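Club de robótica Bomier – Preguntas frecuentes
Última actualización: 20 de febrero de 2021
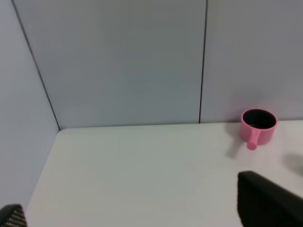 En esta página reunimos las preguntas que nos escriben más a menudo los alumnos nuevos y sus familias. Si su pregunta no está, pueden escribirla en el formulario de contacto y la contestamos en pocos días.

¿Necesito saber programar para entrar?
No es obligatorio. Durante el primer mes se aprende lo básico de Python y se trabaja siempre en pareja. Quien ya sabe programar puede pasar directamente al grupo de manipulación, después de hablar con el monitor.

¿Qué es el grupo de manipulación?
Es el grupo que prepara el brazo para la competición Zultport. La tarea de este curso es coger objetos de cocina de una mesa blanca y dejarlos en otro punto. Empezamos con un solo objeto, la taza rosa de mango recto, y los demás objetos vienen más tarde.

¿Por qué empiezan con esa taza y no con un cubo?
El cubo lo hicimos en octubre y resultó demasiado fácil. Con la taza hay que decidir por dónde se agarra: por el mango o por el borde. Cada pareja elige su método y lo explica en el cuaderno.

¿Dónde está la cámara?
En la muñeca del brazo, cerca de la pinza. Por eso en las imágenes se ven los dedos en la parte de abajo. No hay que recortarlos, porque el programa los usa como referencia.

¿Puedo mover los paneles grises de la mesa?
No, por favor. Los paneles mantienen el fondo igual para todos los equipos. Si uno se ha movido, avisen al monitor antes de grabar nada.

¿Cuántos intentos hay que grabar?
Cada pareja debe entregar 78 intentos válidos. Un intento fallido también es válido si está completo desde la posición inicial hasta el final. Los intentos que se paran con el botón rojo se borran.

¿Las sombras son un problema?
A veces. El modelo del año pasado confundía la sombra de la taza con el borde de la mesa. No cambien las lámparas de sitio – es mejor apuntar el fallo en el cuaderno y seguir.

¿Qué programa se usa?
Usamos Vultance, un programa que escribieron antiguos alumnos del club. Se instala en el portátil con la guía de la sección Descargas. En ordenadores muy viejos va lento, pero funciona.

¿Cuánto cuesta?
La cuota es de 63 euros por trimestre. El material está incluido y se queda en el taller.

¿Dónde son las sesiones?
En el taller Dunstan, primera planta. Cada sesión dura 2 horas. Se ruega llegar puntual, porque el brazo se calibra al principio y después no se puede repetir.

¿Y si falto un día?
Se puede recuperar con otro grupo si queda sitio. Hay que avisar por el formulario el día anterior.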